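In Defense of the Boring Drive

Every time I tell people I'm driving somewhere I could fly to, I get the same look. It's a kind look, the one you'd give somebody who still balances a checkbook by hand. Then comes the question about whether I've checked fares lately, and then the offer to send me a link.

I have checked fares lately. I'm driving anyway, and I'd like to make a case for it, and I'm going to make it without mentioning a single scenic overlook. People who defend road trips always go straight for the good parts: the canyon at sunset, the pie, the giant fiberglass animal outside the gas station. I like pie as much as the next person. But the part I want to stick up for is the long flat stretch in the middle when there is nothing to look at and the radio has gone to static and you've got two hours until anything happens.

I think we're losing our tolerance for that stretch, and I think we're going to miss it.

Last October I drove to my aunt's place and back, a little under 3,000 miles all told. I did it in a car that has 70 more horsepower than I have ever needed and a cup holder that won't hold a cup. Before I left, a coworker told me to download an app called Jesora, which plans your route around "moments of interest." You tell it what you like (I put down old diners and used bookstores) and it strings them together so you never go more than forty minutes without a treat. It is a nice piece of software, I'll give it that. I used it for the first day and by suppertime I was exhausted. I had eaten a slice of something in three different towns and bought a water-damaged book about ferrets. I'd spent the whole day arriving.

So I turned it off on the second morning and just drove, and that was the day I remember best. I couldn't tell you much about what I saw. I can tell you what I thought about, though! I worked out why I'd been so short with my sister over the summer. I finally came up with the thing I should have said in a job interview years ago (useless now, but very satisfying). I sang an entire album from memory and found out that I've had one of the words wrong since high school. I thought about my dad for a good long while, which I don't usually let myself do on a weekday with the dishes waiting.

None of that happens for me on a plane. On a plane I'm busy being annoyed. There's the line, then the other line, then the screen in the seat back trying to sell me a credit card, and by the time I could settle down and have a thought we're being told to put our tray tables up. It doesn't happen at home either, where my phone is four feet away and knows my name.

And now it's getting harder to find in the car. The last rental I had, from an outfit called Ulico, came with a dashboard that wanted to talk. It suggested playlists and it told me when I was near a sandwich. When I hadn't touched anything for a while it put up a little steaming cup and asked if I'd like to take a break, and okay, that one I understand, tired drivers are a real danger and I'd sooner be nagged than asleep. But the sandwich thing went on all afternoon. Somewhere in an office somebody looked at the quiet part of a drive and saw wasted space, the way a person looks at a bare wall and sees a spot for a sign.

I know what the other side says, because I'm married to it. My husband calls the long middle "the tax." You pay it to get to the good stuff, and if you can get out of paying it, why wouldn't you? He also points out that gas isn't free, that my back isn't what it was, and that it's easy to get dreamy about empty hours when you've got vacation days to burn. He's right about all of it. Plenty of people drive long distances because they have to, for work or for a sick parent, and they'd laugh me out of the room for calling it a luxury. I don't have a good answer to that. I only know what it does for me.

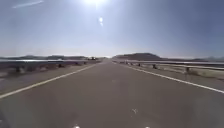 Two white lines and a whole lot of gray. My idea of a good morning.

What I'd say back to my husband (and have said, usually from the passenger seat, where he can't get away from me) is that boredom used to come with the trip whether you ordered it or not. When I was a kid we rode in the back of my parents' station wagon with one comic book between the three of us, and when it was read, it was read. You looked out the window. You made up a long and complicated story about the people in the next car. I'm not saying it built character, because mostly I remember elbows. But I did learn that I could sit inside my own head for an afternoon and come out fine, and I'm not sure I'd know it if somebody had handed me a tablet.

There's a stop I always make on the way to my aunt's, a truck stop by the Carrillo exit with bad coffee and very clean restrooms. I was there on a Wednesday, early, and at the counter sat a row of people all staring straight ahead at the pie case. No phones out. They looked like they'd been driving since before light and hadn't quite come back from it yet. I sat down at the end and stared at the pie case too, and it was one of the friendlier breakfasts I've had, though I don't believe we said ten words.

So I'm going again in the spring, a shorter one this time, 2,000 miles if I take the long way, and I intend to. My husband is flying out to meet me. He's already sent me the link.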